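Gromimora teleop kit – four weeks in

Bought this in January, didn't open the box until June, so the warranty is half gone. My own fault. Writing this up quick before I forget the annoying bits.

What you get: one handheld controller, a foot pedal, the sim license, a pile of kitchen tasks to practice on. Cost me 550 with the pedal. The version with the glove is 1000 and I can't see the point of it unless you already know you need finger control. Edeck sell the same controller without the sim, cheaper, but then you're recording on hardware from day one and good luck with that.

Setup. Forty minutes, most of it the driver. The installer wants a reboot and doesn't say so. If the pedal does nothing, thats why. Calibration is hold still, wave, hold still, done. Redo it if you move your chair. I mean it, I lost a whole evening of demos to a chair.

Driving the arm. Good! Better than I expected for the money. Lag is low enough that I stopped noticing after the second night. Wrist rotation is where it gets twitchy – small turns of your hand come out bigger on the arm, and the default gain is way too high. Drop it to the second-lowest notch. Press the pedal to pause, bring your hand back to somewhere comfortable, let go, carry on. My shoulder thanks whoever put that in.

Air fryer task is the one I've spent the most time on. White fryer on a beige tabletop, white arm, so depth is hard to judge until you get used to reading the shadows. Two views, and I switch between them constantly.
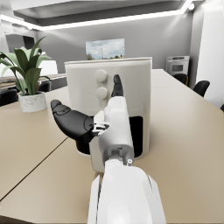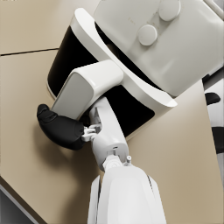
Renders: Gromimora kitchen scene, air fryer task. Reviewer's own session.

The first view is fine for getting the arm over there, but the hand covers a big chunk of the fryer, lower middle especially. So you swap to the close one for anything near the basket opening. Closer in you can see the fingers against the rim, and that's what you want. The inside of the opening is just black though. No detail at all. I'd pay extra for a light in there.

Knobs are white on white. Fine in the far view, faint in the close one. Wish they'd put some contrast on them, or at least a highlight toggle.

Recording. Button on the controller starts and stops a demo. Bad take, double tap, it's binned. No undo on that, careful. Files are small and the export just works with the Siu trainer, which is what I use. Droltberg export is listed on the box and missing from the menu. Support (Baldur Snorradóttir, quick replies, very patient with me) said next update. Still waiting.

How many demos do you need? Depends. Maximiliano Miranda on the user forum says he stopped at 2000 for his drawer task and wishes he'd stopped earlier. I'm at 1064 on the fryer and the last few hundred were slower, neater ones. My early stuff was all hesitation – hand hovering, backing off, trying again – and the trained policy hovers in exactly the same spots. Kind of creepy to watch your own bad habits played back. Trimmed the worst of those out and retrained, much less dithering.

Gripes, no order:
Pedal cable too short for a standing desk.
Manual is a PDF with no search.
Controller battery lasts an evening, not two. Charge it every time.
View switch is bound to the same thumb as grip speed. Who did that. Rebind it first thing.
Sim crashes if the laptop sleeps mid session, and it takes the current demo with it.

Good stuff: the pedal, the low lag, export, price. Playback scrubbing is really nice too, you can mark a spot where you fumbled and cut from there.

Four out of five. Would be higher if the Droltberg thing was in there liek the box says. Get the 550 one, skip the glove, turn the gain down before you touch anything.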